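Posted in December by Mairéad Mac Suibhne

Call for Participants: Household Cleaning Study, Bathroom Sinks and Vanities

Lustutari invites adults who regularly clean a bathroom at home to take part in a study of everyday sink care. The study is conducted at our Klinhom site and concerns the ordinary work of wiping down a basin, a faucet and the countertop that surrounds them. We are seeking 51 participants. No professional cleaning experience is required, and people who dislike the task are as welcome as those who take pride in it.

Each participant will attend two sessions on separate days. In a session you will be asked to clean a bathroom vanity in the manner you would use at home, and afterward to answer questions about where you began, what you looked for and how you decided that the job was finished. A session lasts 57 minutes, including the interview. Cloths are provided. Participants may bring a cloth of their own if they prefer it.
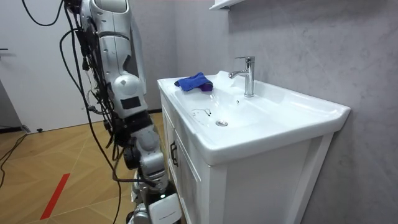 White vanity with single-lever faucet and a blue cloth on the rear of the rim.

Household guides tend to treat the sink as a single surface. Our earlier interviews suggest that people divide it into several, and that they disagree about the order. Some start at the faucet and work down toward the drain. Others clean the bowl first and leave the metal for last — often with a different cloth. The present study is intended to record these habits in detail and to compare them across households of different sizes.
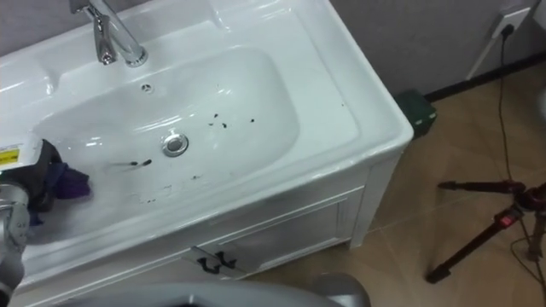 Assessment of the finished work is carried out by two reviewers, who inspect each sink separately and do not discuss their ratings beforehand. They consider the faucet, the rim, the drain and the floor of the basin. Small marks on white ceramic receive particular attention, such as a scatter of dark specks to one side of the drain, a short dark streak on the other, or faint gray smudges toward the front rim. Participants are not graded, and ratings will not be shared with anyone outside the study.

Eligibility

Applicants must be 18 or older, must clean a bathroom sink at home at least once a week, and must be able to stand and reach across a countertop for short periods. Persons with a known sensitivity to household cleaning products should state this in their application so that a session using plain water can be arranged.

Compensation

Participants receive $57 for each completed session. Payment is made at the close of the session. A participant may withdraw at any time and will be paid for any session already begun.

How to apply

Please write to the study office, to the attention of Mairéad Mac Suibhne, stating your name, the number of people in your household and the times at which you are available. Sessions are offered every weekday, with evening places on Thursday at 6 p.m. Applicants will receive a written reply whether or not a place can be offered.

Comments

Lollby: Is it permitted for two people from the same household to apply? My husband and I do not agree on how a sink should be cleaned.

M. Mac Suibhne: Yes. Please submit separate applications and mention each other in them. You will be scheduled on different days.

Drirner: I applied last week for the Thursday evening. Is there parking at the Klinhom site after 5?

M. Mac Suibhne: There is — please use the rear entrance and give your name at the desk.

Last updated: December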